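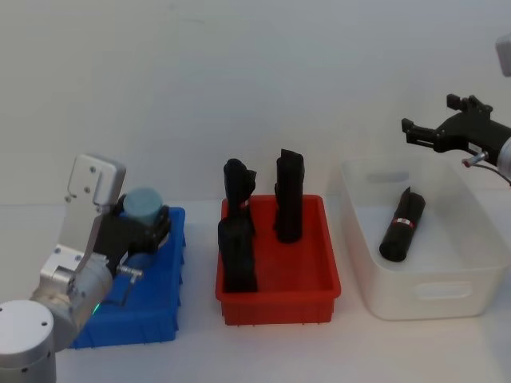 Blue crate, robot arm at left.

Datasets / Travel / Plustarine Guesthouse Listings

We use cookies to remember your display settings. Accept | Manage

# Plustarine Guesthouse Listings

Descriptions of small places to stay in and near Prernonthorpe, collected for people who build trip planners or study how hosts write about their own rooms. Last updated Jan 4, 2024.

## What's in it

The set covers 49 guesthouses, homestays and small inns. Each has one row in `listings.csv` and a text file with the host's own description. Hotels with a front desk staffed overnight were left out – they belong to the Jarach set, which uses different fields. 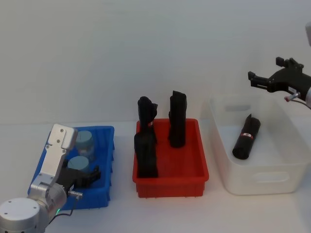

v2, p. 4

## Fields

- `stay_id`: stable between versions
- `area`: old town, riverside or hill road
- `rooms`: rooms let to guests, excluding the host's own
- `breakfast`: yes, no or on request
- `min_nights`: shortest stay accepted in high season
- `walk_to_bus`: minutes on foot to the nearest stop

Blank cells mean the host didn't answer. Please don't read them as "no". The `breakfast` column has the most gaps, and in 3 listings the text file mentions a meal while the column is blank. We left those as they came in.

## How it was collected

Hosts filled in a short form in November. Pacheco, the local booking office, passed it on to places without a website of their own. Phone numbers and street addresses were removed before release. Spelling is unchanged,

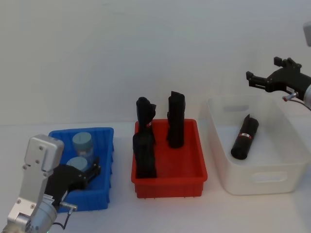 apart from street names, which now follow the town map. Two hosts sent their text in more than one language – only the English part is included.

## Known problems

Prices are not included. They changed too often to be of use. Walking times on the hill road are the hosts' own and tend to be for the way down.

## Changes

- v2: added `min_nights`, merged duplicate riverside rows
- v1: first release

Corrections go in the issue tracker with the `stay_id` in the title.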